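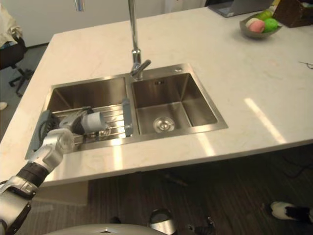
Attachment 1: left hand on the drying rack in the left basin, cable bundle running off the back of the hand

Ticket: Left hand drops torque during wrist roll over sink
Product: Marcombe hand on Itari controller
Site: Karunaratne kitchen bench
Opened: Tuesday, February 24, 2026
Priority: Normal
Status: Solved, one question left open

Original report

Hi all! First off, we are really enjoying this hand. We've been running it against the Larnstead two-jaw gripper on the same arm, and for anything round or squashy the Marcombe is a joy to work with. It settles onto a paper towel roll without crushing it, which the Larnstead only manages if we spend ages tuning the closing force.

The trouble is on the reach over the front edge of the counter. The arm comes up, goes over and down into the left basin, and then the wrist rolls inward so the palm can meet the roll on the rack. Partway through that roll the fingers go limp. The controller logs "hand bus timeout" and recovers by itself a couple of seconds later, and by then the grasp is gone.

What we know so far:
- Only happens with the wrist rolled inward. Straight down is fine.
- Only happens with the Marcombe hand. The Larnstead has never done it on the same path.
- Power at the wrist connector reads 24 V the whole way through.
- Hand firmware is version 2, command rate is 100 Hz.
- Swapping the roll for a plastic cup makes no difference.

Reply from support

Thanks for the clear write-up, and we're glad the hand is doing well on the soft stuff! A steady supply reading with a bus timeout usually points to the data pair. Could you lower the command rate and try again? Please also send a view of the hand out in the open, fingers extended, so we can see how the arm is dressed.

Update from site

Dropped the rate by half. Same fault at the same wrist angle, so we put it back to 100. View of the arm attached. The roll was left on the rack for this one and the hand was kept out in front of the counter.
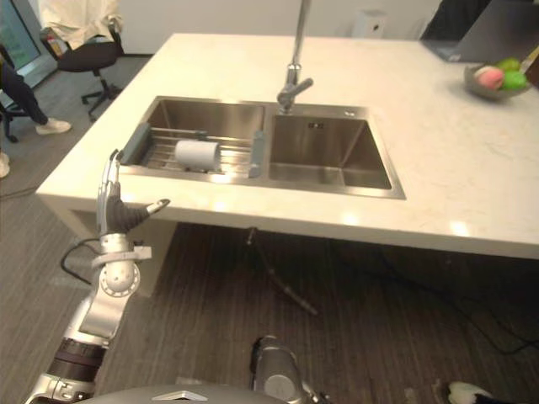 Attachment 2: left hand open below the left basin, paper towel roll on its side on the rack

We also ran the inward roll in free air, well clear of the sink, and got a timeout there too. So the rack and the basin wall are off the hook. I was half convinced it was the rack!

Reply from support

Very useful, especially the free-air run. The white clip or strap on the forearm is the thing we'd like you to look at. If the data cable is held tight there, the wrist roll has to find its slack at the hand connector. The Larnstead lead is thinner and leaves the wrist on the other side, so it would get away with it.

Please try this:
1. Power down the arm and the hand.
2. Open the clip and pull a small service loop toward the wrist.
3. Close the clip so the cable can still slide under it by hand.
4. Reseat the hand connector until it clicks.
5. Roll the wrist slowly through its full range in free air, then over the sink.

Update from site

That was it! With the loop in place we did 21 inward rolls in a row over the basin and not a single timeout. Then we put the old routing back to be sure, and the fault showed up on the first try. Loop is back in for good now.

Happy side effect: with the connector sitting properly, the thumb feels quicker to close. It might be the resend errors going away. I haven't measured it, but I'd love to, and I'll post the log if it shows anything.

For the comparison, we're keeping the Marcombe on the left arm for rolls, fruit and cloth. The Larnstead still wins on thin rods and handles (it picks the empty rack up beautifully), and it's much easier to wipe down.

Still open: is there a longer hand cable for the Marcombe? The loop uses up all the spare we had, and we'd like to try a deeper reach into the right basin next.

Reply from support

Great news, and thank you for putting the old routing back to check. We've added the forearm clip to the setup notes for this hand. We're asking the hardware team about a longer cable and will answer on this ticket. Please do send the thumb log!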